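August 2025

Slept badly and got up before the heat. I had told myself the spare room would be done by the end of the month, so after coffee I started on the drawers again.

The white cabinet was bought last December from Clarnine and I never gave it a proper job. Things went in wherever there was space. Batteries with the sewing thread, birthday candles with the spare keys, the Trilgate warranty papers under a pile of takeout menus. I emptied the lot onto the bed and sorted from there. Threw out 32 dead pens and markers. Kept two that write.

Wichai Chaiyaporn called in the middle of it to ask if I still wanted his old label maker. I said yes. He will drop it off when he is next over this way.

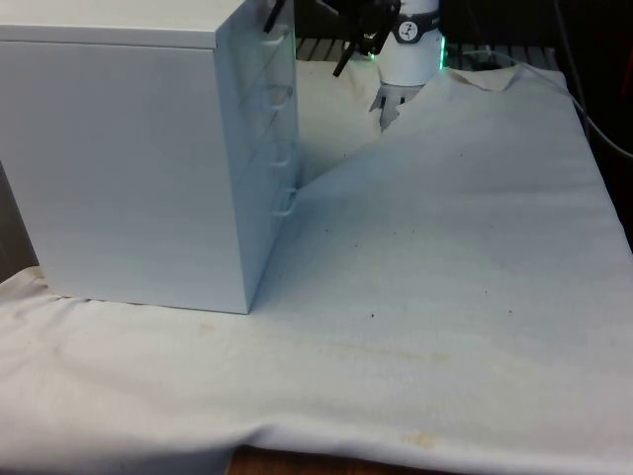

The white cabinet on the off-white cloth.

The plan for the drawers is sewing at the top, then stationery, then cables, with papers in the lowest one. Papers are heavy and I don't need them often. I like the loop handles more than the knobs on the old cabinet, which came off in my hand. The plain side could face the door, but then I would have to walk around to open anything, so I need to think about where it goes.

Lunch was leftover rice and an egg. Went to Thongdee after for shelf paper and drawer dividers. The dividers were too wide. Bought a box of 200 envelopes I did not need. Total came to 68 dollars with the groceries.

Still on the bed tonight: one tangle of cables, the button jar, and the photos from Mom's house. I moved them to the chair so I can sleep. Need to call Flukley in the morning about the blinds.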